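Barkbridge Folding Set

README, third revision

Barkbridge is a collection of clothes-folding sessions on a wooden tabletop. It covers ordinary household garments: t-shirts, shorts, jumpers, light trousers, and a few things that don't fit neatly under any of those. This file says what is in the collection, how the clothes were chosen, what we count as folded, and what to watch out for. Please read the section on labels before using the garment table, as the names changed between the second and third revisions.

Contents

The collection holds 1053 sessions. Of these, 753 have a full set of garment labels and the rest have a session sheet only. A session starts when the first garment is on the table and ends when the person running it calls it done, whether or not everything has been folded. Unfinished sessions are kept.

The top level of the download has three folders:

sessions — one folder per session, numbered
garments — the garment table, plus the care notes for each item
sheets — the session sheets, typed up from paper

The numbering has gaps. Where a number is missing, the session was withdrawn and the number was not used again.

The clothes

Nearly everything came out of our own wardrobes or from two charity shops. We wanted clothes that had been worn and washed many times, as they behave differently from new stock. New t-shirts hold a crease from the packet and lie flatter than they ever will again. Old ones twist at the side seam, curl at the hem and have a neckline that no longer sits straight. Miyuki Hayashi picked most of the tops and kept the list of what was bought and what was lent.

There are dark plain t-shirts, t-shirts with prints, striped ones, and a handful with long sleeves. Printed tops are marked as such in the garment table. A thick print stiffens the cloth and changes where it wants to bend, so a shirt with a large print on the chest will often fold along the edge of the ink and nowhere else. The position of the print is noted as front, back or sleeve.

Denim has its own group. It is heavy, it keeps its shape when put down badly, and the seams are bulky enough that a second fold over the waistband springs back open. Shorts are harder than jeans in this respect. There is less leg to hold the fold shut, and if the cuffs have been rolled they add another thick ridge. Cuffs were left as they came, rolled or not.

Nothing was ironed. Clothes were washed at 30 degrees without softener, line dried indoors and kept in a heap between sessions.

The table

All sessions use a wooden tabletop with a warm brown grain. We did not use a cloth or mat on it. Dark clothes stand out well against the wood, and so does faded denim. The tan and mustard items do not, and Alby Kerslake has marked those as low contrast in the garment table. There are knots and darker streaks in the wood which can be mistaken for small marks or loose threads at a glance.
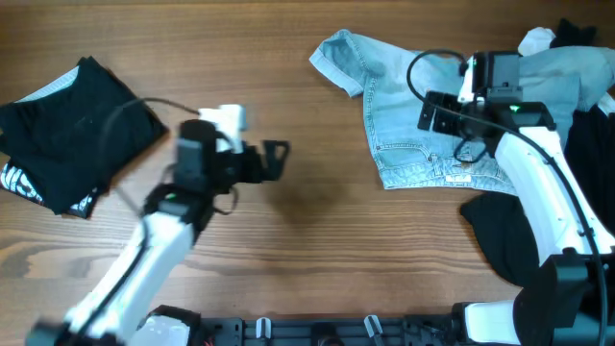 Starting layouts fall into three kinds, recorded on the session sheet as spread, grouped or heaped. Spread means that each garment has its own patch of table. Grouped means they have been put down in two or more clusters, and garments within a cluster may touch or overlap. Heaped means one pile in which at least one item can't be seen whole. The line between grouped and heaped was argued over a good deal. Where the two people checking a sheet disagreed, both answers are in the file, separated by a slash.

What counts as folded

We used one standard for each type of garment and wrote it down before the first session.

T-shirts: sleeves in, sides in, then bottom to top once. The result should be roughly square or a little longer than it is wide. A sleeve showing at the side is a pass with a note. Print side up or down doesn't matter.

Shorts: one leg over the other, then waistband to hem. For denim shorts the second fold is optional. Pockets should lie flat, and a pocket lining hanging out is a fail.

Trousers: as shorts, with one further fold.

Jumpers: as t-shirts, though we allow a thicker and rounder result.

Each garment is given a grade from 1 to 3. A 3 could go straight into a drawer. A 2 would be all right in a drawer if you were in a hurry. A 1 is still a crumpled item, even if somebody has been at it. Witold Kalinowski graded every labelled session and Surachet Chantharasri graded a portion of them again a month later without seeing the first grades. They agreed on nearly all of the 3s and 1s. The 2s are softer, and we would not lean on them for anything that needs a fine distinction.

A stack is graded on its lowest item if that item can be seen, and left blank if it can't.

Labels

In the second revision every top without buttons was called "tee". In this one there are separate names for t-shirt, long-sleeved top and vest. Old names are kept in a column called previous_name. "Bottoms" has been dropped and replaced with shorts, trousers and skirt.

Colours are given in plain words and were agreed by two people looking at the garment in daylight by the window. Light blue, mid blue and dark blue are used for denim. We did not try to match them to a colour chart.

Where part of one garment shows from under another, the hidden one is labelled only if its type can be told from the part that shows. Otherwise it goes down as "cloth, unknown" with a colour. There are a lot of these in the heaped sessions, and some in the grouped ones.

Known problems

Two near-identical black t-shirts were swapped at some stage in March and the item numbers for them can't be trusted after that. Treat them as one garment.

The mustard jumper shrank. Its measurements in the table are from before.

Several sheets give the wrong starting layout where the form was filled in after folding had begun. We have fixed the ones we found — if you come across more, send the session number and we will check it against the paper.

Socks were tried early on and given up. The few sessions that include them are still in the folder, ungraded.

Use and credit

You may use the collection for teaching and research and pass on copies, as long as this file goes with it. Please cite it as "Barkbridge Folding Set, third revision". Attila Szénási looks after the garment table and the corrections list, and changes are added to the list as they are agreed. The clothes themselves are boxed up and can be lent out on request, apart from the ones that have gone back to their owners.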